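Chapter 7
Places to Sit: How Outdoor Furniture Shapes a Space

In this chapter you will learn
How a table and a chair or two can change the way people use a patch of ground
Why slats show up on almost every piece of outdoor furniture
How paving, planters and hedges make a "room" with no walls
How to do a sitting survey of your own

Key terms: slat, center disc, edge, planter ledge, banding, dwell time

Opening case: the corner at Jaramillo

When Noemí Serrano took over the little coffee counter at Jaramillo, the outdoor corner that came with it was bare paving. People crossed it on their way to somewhere else, usually fast, usually looking at their phones. She had 2,000 dollars to spend and no plan at all. So she did something wonderful – she carried out one kitchen chair, set it down in the middle of November, and watched from the window to see what people would do with it.

They moved it! Again and again, all day long. By lunchtime it had gone toward the wall, then into the sun, then halfway around to face the street. Someone used it as a shelf for groceries. Two teenagers took turns sitting on it. At closing time it was back near the door, turned so that whoever sat last could talk to the person behind the counter.

Serrano wrote all of it down, and her notebook is still one of the best things you can read on the subject, even though it was never meant for anyone else. She had found out with a single chair what designers spend years learning: people want a say in where they sit, and they'll tell you what a place needs if you let them push things around for a while.

7.1 What makes a place to stop?

Think of the last time you sat down outdoors when you hadn't planned to. What was there? Probably something at the right height, something behind you (a wall, a hedge, the side of a building) and something worth looking at in front. Put those together and you have the beginnings of an outdoor room. Take away the thing behind you and most people will perch for a minute and move on.

The length of time a person stays is called dwell time, and it is great fun to study because all you need is a watch and a good spot to sit yourself. Dulce Orozco and her students timed 50 visitors at a plaza in Prula, first on a fixed bench and later at movable chairs. Their favorite finding had nothing to do with averages. A man who had shifted his chair by the width of his hand stayed through two cups of coffee. That tiny move made the seat his own.

A table changes things again. It gives you a place for your elbows, your drink, your keys, your notes. A chair says "sit," but a table says "spread out a little." Look at any café table in use and you'll see people claiming a small territory on it, and the things they put down tell you how the surface is working.
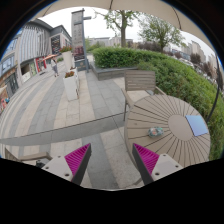
Slats are worth a closer look, too, and once you start noticing them you'll find them everywhere. Gaps between boards let rain drain through instead of pooling, and they give wood room to swell and shrink with the weather. On a chair, the boards usually run straight across the back. On a round table the maker has a choice: run them all in one direction and trim the ends to a circle, or fan them out from a center disc like the rays of the sun. The second way takes more cutting, since every slat has to taper, but it gives each person at the table the same view of it. There is no head and no foot. The plain disc also makes a steady landing place for a glass, which can wobble where the slats meet.

Then there's the ground. Paving laid in alternating light and dark stripes is called banding, and it does quiet work. Long bands pull your eye along and suggest a path, so a table set on them feels like a stop on the way. A low planter ledge with a hedge behind it does the opposite job and says "this is the edge." Apolinar Hinojosa, who taught planting design for many years, used to ask his classes to sit with their backs to a hedge and then with their backs to the open street, five minutes each. Try it – the difference is something you feel in your shoulders.

Before you read on

Choose an outdoor seat you pass often. Sketch it from above, with the ground pattern and whatever stands behind it. Mark where the sun falls at the time of your visit. Then sit there for ten minutes and note everything you put down, and where. Keep the sketch, as you will need it for the survey in Section 7.4.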